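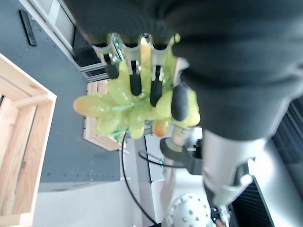 Dicas de oficina: ensinar a mão a pegar fruta sem estragar nada

Quem grava demonstrações por controle remoto aprende logo que a fruta redonda e solta é a parte fácil. Maçã, limão, laranja: fecha os dedos, levanta, larga na caixa. O cacho dá mais trabalho, e as uvas artificiais são um bom objeto de treino porque não amassam e não mancham a bancada. As nossas são verdes, brilhantes, com uma ou outra puxando para o laranja na ponta. Repare no polegar encostado na lateral do cacho, enquanto os outros dedos seguram por cima. Há uvas sobrando para fora à esquerda e outras penduradas abaixo do polegar, e isso não atrapalha. O que importa é ter os talos mais ou menos no meio da pegada.

Antes de começar

Limpe as pontas de borracha dos dedos com um pano úmido e deixe secar. Borracha com pó escorrega, e o operador compensa apertando mais, o que depois aparece em todas as gravações.

Confira a luva. O tecido tem de cobrir a palma e o dorso sem avançar sobre as articulações dos dedos. Se fizer dobras grandes, puxe para trás e prenda de novo.

Abra e feche a mão três vezes pelo controle, sem objeto. Se um dedo chegar atrasado, recalibre antes de gravar.

Deixe folga nos cabos - o braço gira mais do que parece durante a volta.

Caixas de madeira

Usamos caixotes claros, de ripas, sobre a bancada cinza furada. Os furos ajudam muito: marque a posição dos cantos com pinos ou com um pedacinho de fita e o caixote volta sempre para o mesmo lugar. Passe lixa fina na borda de dentro. Farpa prende na luva e puxa fio.

Para variar as cenas, mude o caixote um furo de cada vez. O Abilio Peñalver prefere trocar tudo de lugar a cada 3 gravações, e também funciona, desde que se anote.

Como conduzir a pegada

Desça devagar, na vertical, com os dedos entreabertos. Pare um instante logo acima do cacho. Leve o polegar primeiro, até tocar, e só então feche os outros. Levante poucos centímetros e espere o cacho parar de balançar antes de seguir para o caixote.

Se o cacho escapar, não corrija com pressa. Solte, recue e tente de novo na mesma gravação. Uma recuperação calma vale como demonstração. Uma sequência de trancos vai para o lixo.

Na hora de soltar, abaixe até as uvas tocarem o fundo. Largar do alto faz o cacho rolar e a posição final fica diferente a cada vez.

Quando for mostrar com a própria mão sobre a do robô, em modo livre, segure pelo punho. Nunca empurre pelos dedos, que têm parafusos pequenos e suportes fáceis de desalinhar.

Quantas gravações

Para um objeto só, numa posição só, 300 gravações boas nos bastaram. Com o caixote mudando de lugar, conte com mais de 1000. A Aitana Palacios anota num caderno as descartadas e o motivo, e foi assim que descobrimos que quase todas vinham do fim do turno. Agora paramos mais cedo.

Depois de usar

Lave as uvas com água e detergente neutro e seque bem entre os talos. Guarde a luva aberta, do avesso, longe do calor. Reaperte os parafusos dos dedos com chave pequena, sem forçar - e passe o pano na bancada, que os furos juntam poeira.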